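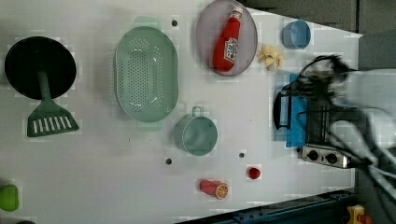
Kitchen table, top view, arm over by the toaster oven

Layout rules for the toy kitchen table – are we too strict?
Posted by Glenys Jenkins, July 12, 2025
461 views

Rewriting our table rules from March. Draft so far:
- max 64 episodes per layout, then reshuffle everything
- nothing starts touching the toaster oven
- towel gets reset to the same fold every time
- floor clear inside the rail before the arm is enabled
Comments pls, want to freeze this soon.

kirex_ops
64 is way too low. We do 300 per layout at Kirex and the policies are fine. You'll burn half the day moving fruit.

turia22
Fine on what though? Ours did 300 on one layout and it learned where the pan was, not what a pan is. Moved it a hand's width and it grabbed air. 64 is ok with me.

kirex_ops
So shuffle the small stuff and leave the pan. Doesnt have to be everything.

m_khattak
Last rule first. There's something yellow on the floor at the bottom right corner in that shot and the arm is clearly moving. Either it's a rule or it isn't.

Glenys Jenkins
Fair. Outside the rail but yes. Changing it to "floor clear on all sides" – no exceptions for corners.

trostov_lab
Disagree on the towel. Same fold every time is the worst thing you can do with cloth, you want it different. Also if it's tucked under the oven write down which edge, otherwise two operators reset it two ways.

turia22
+1 on writing it down. Don't agree on random folds until the rigid stuff works.

trostov_lab
We had 2000 episodes with one fold. Threw most of them out. Your call

Glenys Jenkins
ok, towel rule goes back to draft. Speed limit near the oven door handle is the next one, will post numbers when I have teh log open.

9 comments – 12 shares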